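Lanunex Hand-Guiding and Remote Teaching Kit: Equipment Review

Reviewed by the Equipment Assessment Group, Stitham Technical Centre
April 22, 2023

The Lanunex teaching kit is sold to colleges, small workshops and research groups that wish to show a robot arm a task without writing a program for it. The Centre purchased one kit for its Farkeo bench arm and has used it in two courses and a staff project. The findings are set out below for the benefit of other departments considering a purchase.

What is supplied

The kit consists of a handle which bolts to the last joint of the arm, a separate desk-mounted controller for remote operation, a wrist camera with its bracket, a pair of gripper fingers and the recording software. A foot switch is included and starts or stops a recording. Cables are of sufficient length for a normal bench, although the camera cable has to be tied back at two points or it will catch on the elbow of the arm.

The printed guide runs to 30 pages. It is clear on assembly and noticeably weaker on the software, where several of the screens shown belong to an earlier version.

Installation

Fitting the handle and the camera occupied one member of staff for a morning. The bracket accepts the Farkeo flange directly. Departments with a Blomqvist arm will require an adaptor plate, sold separately, and should confirm the bolt pattern before ordering. The software was installed on a Centre workstation without difficulty, but it asks for administrator rights each time it is updated, and this has meant a call to the IT office on every occasion.

Teaching by hand

In hand-guided mode the arm is made light and the operator moves it through the task by the handle. The motion is smooth at middle heights. Close to the bench the arm becomes heavier to move sideways, and trainees of smaller build found the last part of a low reach tiring. A setting named "assist" improves matters and should in the opinion of the Group be switched on by default.

The chief drawback of the method is that the operator's own hand and sleeve often enter the camera view. Recordings made in this way were of limited use where the camera images were needed later for training, and the course tutors now keep hand-guiding for tasks in which only the path of the arm matters.

Teaching by remote control

The desk controller is the stronger half of the product. It follows the operator's wrist closely, the grip lever is well weighted, and the delay between hand and arm is small enough to be forgotten after a few minutes' practice. Most trainees were able to pick up and set down a light object within their first session. The one recurring complaint concerns the lever spring, which is stiff enough to cause discomfort over a long series of recordings – a change of operator after every 50 attempts has been adopted as the rule. 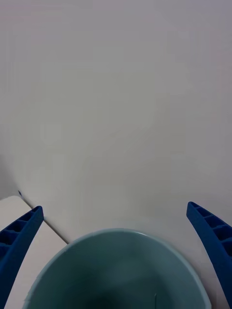 The wrist camera is the part of the kit on which opinion was most divided. It is fixed in one position on its bracket, and the operator has to learn what that position leaves out. On work with a bowl, the two blue fingers come in from either side with their ribbed tips leaning inwards, and both they and the upper part of the rim can be judged well, while the near side of the bowl falls below the picture and most of the view is given over to plain pale surface. A trainee who relies on the wrist view alone is therefore working with part of the bowl unseen. The Group would have preferred a bracket with some adjustment of tilt. Exposure is handled better, and the inside of a bowl can still be read where it falls into shadow.

The fingers themselves are satisfactory. They have been used on bowls, cartons and folded cloth, and no finger has needed replacement to date. They are less suited to thin, flat articles such as cards, for which the maker offers a different tip.

Recording software

Each attempt is saved as a separate entry with the arm positions, the state of the gripper and the camera pictures kept in step with one another. The Centre's library now holds 672 attempts. Playback is good, and a tutor may stop at any point and discuss the movement with the class. Trimming the idle seconds from the start of an attempt is easily done.

Sorting is poor. Attempts may be marked as good or bad but cannot be given any further label, and the search box looks only at the file name. Staff have resorted to a naming scheme of their own, which works for as long as every operator follows it. The maker has stated that labels will be added in the September release.

Two faults were met during the period of use. On one occasion the foot switch failed to end a recording, and the attempt had to be stopped from the keyboard. On several others the software opened without finding the camera and had to be started again. No recordings were lost in either case.

Safety and supervision

The stop button on the desk controller is large and within easy reach. The handle has no stop button of its own, and for this reason the Centre requires a second person to be present at the bench during hand-guiding. The speed limit can be locked with a password, and this has been done on the teaching installation.

Recommendation

The Group recommends the Lanunex kit for departments whose main interest is remote teaching. Those who intend to teach chiefly by hand should ask for a trial first, with particular attention to low reaches. Purchasers are advised to order a spare foot switch at the same time and to allow for the adaptor plate where a Blomqvist arm is in use.

The Centre's kit may be booked by other departments through the equipment office. Intending users must have completed the bench arm induction.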